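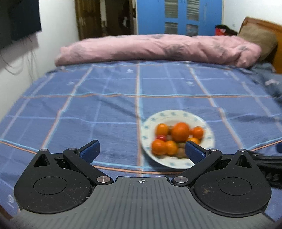
Perguntas que me fazem sobre comer fruta na cama

Vocês perguntam sempre as mesmas coisas, então juntei tudo aqui! Se faltar alguma, deixem nos comentários que eu vou acrescentando.

Pode mesmo levar fruta para a cama?

Pode, ué. Aqui em casa sábado de manhã é assim: prato no colchão, livro aberto e ninguém levanta antes das dez. Só evito fruta que escorre (manga madura, nunca mais).

Que prato você usa?

Um redondo, branco, com florzinhas azuis na borda. Gosto dele porque para quieto em cima do lençol. Tigela funda comigo sempre vira, não sei o que eu faço de errado.

De onde é o lençol xadrez azul?

Da Lanudine! Peguei numa promoção de julho e paguei 90 reais no jogo. Não sei se ainda vendem essa estampa, já me perguntaram isso umas mil vezes.

Quanta fruta você separa?

Para duas pessoas, 400 gramas, e tem que ser fruta pequena, que dá para pegar com a mão. Se sobrar, volta para a geladeira.

Lava antes ou na hora?

Antes, e seco bem com um pano de prato. Deixo de molho por 5 minutos, escorro e espalho em cima do pano enquanto passo o café. Fruta pingando no lençol é uma tristeza.

E se manchar?

Água fria logo, sabão neutro e paciência. Não esfrego com força, vou dando batidinhas com um paninho. A Paula Roman, que lê o blog desde o começo, me escreveu dizendo que põe um pouco de vinagre branco na água. Testei numa fronha velha e gostei, mas experimentem num cantinho primeiro!

Não atrai formiga?

Só se o prato dormir ali. Acabou de comer, leva para a cozinha e sacode o lençol na janela.

Criança pode?

As minhas sobrinhas adoram, mas com elas eu corto tudo, tiro caroço e fico do lado, todo mundo sentado direitinho. Depois é troca de lençol na certa, já deixo o outro jogo separado na cadeira.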